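Week 7: Packing small items into a box

Reading: Cosulel course packet, section 2. Bring your notes on Monday.

- Set the box near the far side of the table and flip the lid back before picking anything up.
- Flat packets go in first. Place them in the tray area, face up.
- Keep the tape border on the tabletop clear of scraps.
- Items that don't belong in the box stay beside it.
- Close the lid only after checking the contents against the packing list.

**Homework:** write out the packing order for 7 items of your choice. One page is enough.

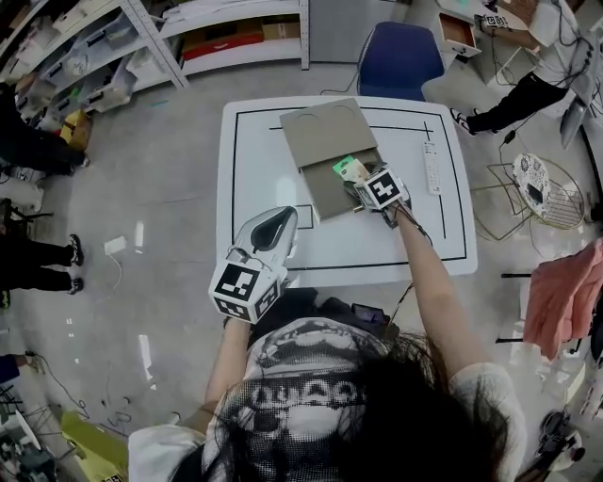

Fig. 2. Small packet at the tray of an open cardboard box, remote control to the right.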